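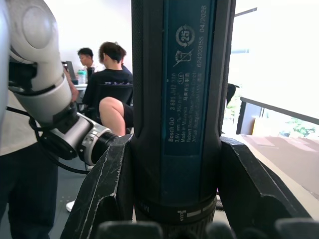
Thu 18 February - Nollance station kit, second build

Picking up from where the October notes stop, which is at the point where the roof would not go on. The roof still does not go on, but I now know why.

The kit is the Nollance railway station, 1,567 pieces, booking hall and two platforms and a footbridge. Ketola want it to come apart into two smaller models so the customer can have either a station or a signal box and a small café. I said in October that this was a lot to ask of one box of bricks. I was told the box had already been printed.

Roof first. The pitched section sits on a row of hinge plates along the back wall, and the back wall is one plate taller than the front. It was the right height in the first build. At some point the ticket window was moved up so a figure could see over the counter, the wall went up with it, and the front stayed put. I have taken the plate out. The figure can no longer see over the counter. I have given him a box to stand on, and I consider the matter closed until someone in Sadley opens it again.

Footbridge

Better than expected. The span holds with the long beams doubled underneath, and it took a 300 gram weight in the middle for the whole of lunch without sagging. The steps are another matter. They are held on by one clip each side and come off if you look at them while thinking about the café. Tried:

- clips turned inward: stronger, but now a figure's feet won't fit on the bottom step
- bar through both clips: very strong, looks like scaffolding
- a bracket under the top step: fine, and hidden by the railing

Going with the bracket. It adds 4 pieces, which I will have to get back from somewhere. The flower tubs are looking nervous.

Signal box and café

This is the alternate build, and it is where the trouble lives. After building it there are around 30 pieces left over, nearly all of them dark red roof tiles. Leftovers are allowed. A heap of roof tiles beside a café with a flat roof is a bit pointed, though, and every child will ask. I tried a tiled awning over the door. It used up a decent handful and made the café look like a small bank. I tried stacking the rest behind the signal box as a coal heap and went off that as well, on the grounds that they are red.

Current idea is to give the signal box a proper roof with deep eaves and leave the café alone. Half built. Looks all right from the front. From the back you can see where I ran out of slopes and carried on with whatever was nearest.

Instructions

Went through the draft booklet with the build beside me. Notes for whoever has the layout file:

Bag two asks for the platform edge before the platform. It can be done, but you need to hold it in the air.

The clock goes on facing the wall. Same drawing error as last time, same page.

The left and right canopy steps are mirrored correctly in the pictures, but the parts list shows two lefts.

The café sign is called "optional" in one place and is holding up the lamp in another.

The story pages are still the old ones from Toprak, where Nollance has a harbour. It has no harbour. There is a sentence about gulls on the station roof that I would like to keep, so either we move the town nearer the sea or the gulls have come a long way. The town map has the station on the wrong side of the high street, but since the high street isn't sold yet I have left that for the person who has to build it.

Still to do

Finish the eaves. Recount after the bracket. Find out if the lamp piece comes in black, as the grey one makes the platform look like a dentist's. Shake test on the footbridge with the new steps, in the box, not held in my hand and waved about as last time. Ask Sadley about the ticket man's box before they notice it.

Roof is on as of late afternoon. It lifts off again as well, which it is supposed to.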